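Wäschestapeltheorie

Als Wäschestapeltheorie (auch Senddaler Korbregel) bezeichnet man in der Haushaltsliteratur die Annahme, dass sich ein ungeordneter Haufen Textilien am schnellsten zusammenlegen lässt, wenn man stets das oberste Stück greift. Der Begriff geht auf einen Ratgeber von Yesenia Lozano zurück. Belastbare Belege für die behauptete Zeitersparnis fehlen.

Lozano stützte sich auf Aufzeichnungen aus 96 Haushalten in Senddale, in denen angeblich 3.637 Teile gefaltet wurden. Wie die Haushalte ausgewählt wurden, geht aus dem Text nicht hervor. Eine Vergleichsgruppe, die vorab nach Größe oder Farbe sortierte, gab es offenbar nicht.
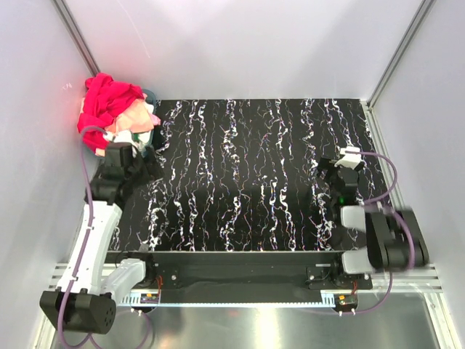
Überhäufter Korb mit rotem, pfirsichfarbenem und weißem Stoff an einer schwarzen, weiß geäderten Tischplatte

Clyde Lyons wandte ein, dass große Stücke kleinere verdecken und beim Herausziehen mitreißen. Damit werde der vermeintliche Vorteil vermutlich aufgezehrt. Auch die Empfehlung, neben dem Korb eine freie Fläche zum Falten zu lassen, ist deutlich älter als die Theorie und kann ihr kaum als Verdienst angerechnet werden.

Der Verlag Biselau warb dennoch mit einer Ersparnis von bis zu 200 Stunden, ohne einen Zeitraum zu nennen. In der dritten Auflage fehlt die Angabe.

Siehe auch: Wäschekorb, Bügelwäsche, Falttechnik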